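Progress report to the Kasero program office
Project: Denuvlow, cable handling software
Prepared by Rezaul Karunaratne
29 May 2022

Summary

The perception work is on schedule, the planner is late, and the tooling is finished except for the parts people want to use. We are inside the budget, mostly by failing to hire the second engineer you approved. Jaxon Dufour has been doing that job as well as his own and would like this noted in writing, so it is noted.

Perception

The segmentation model now handles single cables on a plain table well enough that we have stopped talking about it. Piles are another matter. Where two black cables cross, the model likes to swap them halfway and report, with great confidence, a cable that does not exist. Jaxon added a tracing step that follows each cable from its connector and refuses to guess at a crossing when the local direction is unclear. Out of 200 logged piles it now refuses on 90. I count that as an improvement, though I accept it is hard to put on a slide.

Motion blur is the other half of the problem. The wrist camera delivers its worst views while the arm is moving, and the old code treated them like any others. Pudik, our frame filter, now scores sharpness by region, so a crisp connector can still be used when the table behind it is a smear. Glare off the table is not handled yet. It currently gets labeled as a connector more often than I would like, in particular a white one.

Planning and control

The Ng planner (named after a variable, to everyone's regret) picks which cable to pull first. It works in simulation, where cables are polite. On the arm it still chooses the top cable when the top cable is the one holding the pile together. We have capped the pull distance and added a stop on rising force, so a bad choice now costs time and leaves the connectors in one piece.

Control latency is down to 100 milliseconds from camera to command. Most of the gain came from deleting a logging call I wrote myself.

Tooling

The replay viewer is in daily use. It shows the wrist view, the traced cables and the planner's choice side by side, and you can step back to the moment it went wrong. Export still crashes on long runs — we know why, and the fix is waiting on a library update.

Requests

We need 2 more months on the planner milestone, with no change in funds. We would also like to reopen the hiring post, ideally before Jaxon reads this.
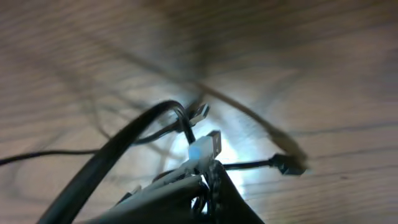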